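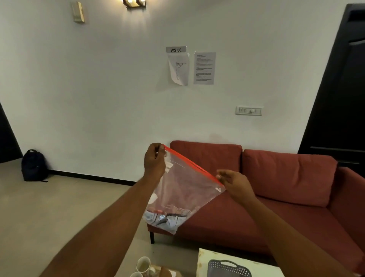
The Case for Leaving It Behind

My aunt packed for a weekend in August the way other people evacuate. Two suitcases, a cooler, a tote for the things that had not made it into the suitcases, and a grocery sack of shoes. When we got to the lake she wore the same cardigan for the whole stay and complained that she had nothing to put on.

I used to tell this story as though it were about her. Then last year I moved out of an apartment in Etadwood, and the moving company sent an estimate listing my belongings by the pound. I owned 3,746 pounds of stuff. I weigh what I weigh, I live alone, and I had been going around for years describing myself as someone who doesn't care much about things.

The container industry has a reply to this, and the reply is containers. There is a store called Plistard in the shopping center near my new place, and it sells nothing except objects to put other objects in. I have spent a good part of a Saturday's worth of patience in there. You can buy a box for batteries. You can buy a box for ribbon, with a slot for the ribbon to come out of, as if the ribbon had been asking. The clerk was kind and wanted to know what I was organizing. I said I didn't know yet, and she nodded like a nurse.

I would like to make an unfashionable complaint about organizing, and it's this: it lets you keep everything. A drawer full of dead pens is an embarrassment, and embarrassment is useful, because sooner or later it makes you throw out the pens. Put those same pens in a clear bin with a label and they become a collection. I have seen a labeled bin of takeout soy sauce. It was mine, and I was proud of it.

Dorota Kołodziej, who lived across the hall from me in Etadwood and has moved more often than anyone I know, takes a hard line. She says that if you need a system to find a thing, you should let the thing go and see whether you miss it. I tested this with a fondue set. I did miss it, once, at a party where I wanted to mention that I had a fondue set.

The travel version of the disease is worse, I think. At home the extra stuff just sits there and gathers dust. On a trip you have to carry it up the stairs. And still we pack for the person we expect to become at the other end, the one who swims before breakfast and goes out to dinner in a jacket. I have carried running shoes through two countries. They came home as clean as they left.

So I've been trying to pack for the person who is going to show up, and he is not very demanding. He needs socks and something to read. He'll forget the phone charger whatever I do. On my last trip, to see a cousin in Ulton, I took one small bag, and I had room on my lap for a sandwich. I was insufferable about it for the whole visit, and my cousin finally asked whether I had brought a towel. I had not. She lent me one, and a raincoat, and a sweater, and on the way out she gave me a second bag to carry home the plums.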